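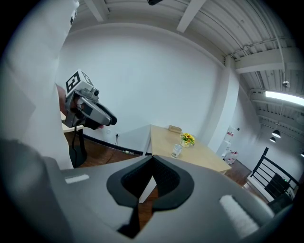
Par la rédaction de la Lettre Minulex — 2021-03-29

Réaménagement de l'espace d'accueil Mendoza

La direction des services généraux informe l'ensemble des collaborateurs que l'espace d'accueil Mendoza entre dans la deuxième phase de son réaménagement. Le mobilier retenu privilégie les teintes claires : une table en bois à plateau beige pâle, bordée de blanc, et une petite table ronde à plateau blanc sur pied noir.

Le principe adopté pour les tables est celui de la sobriété. Un vase transparent garni de fleurs jaunes, une petite boîte en bois et un verre suffisent à la table en bois. Les services sont invités à ne pas y déposer de documents, de colis ni d'effets personnels — des rangements sont prévus à cet effet dans le couloir Giletti.

L'entretien des fleurs est assuré par le service intérieur, qui renouvelle l'eau et les bouquets selon le calendrier affiché à l'accueil. Les verres utilisés par les visiteurs doivent être rapportés à l'office après chaque rendez-vous. Le plateau en bois se nettoie avec un chiffon doux légèrement humide, sans produit abrasif.

Le budget alloué aux menus accessoires de la salle s'élève à 965 euros, dont 500 euros réservés aux fleurs. Toute demande complémentaire est à adresser aux services généraux avant la fin du mois d'avril. Les mêmes dispositions s'appliqueront ensuite au salon Flirnham, dont le calendrier de travaux sera communiqué dans une prochaine lettre.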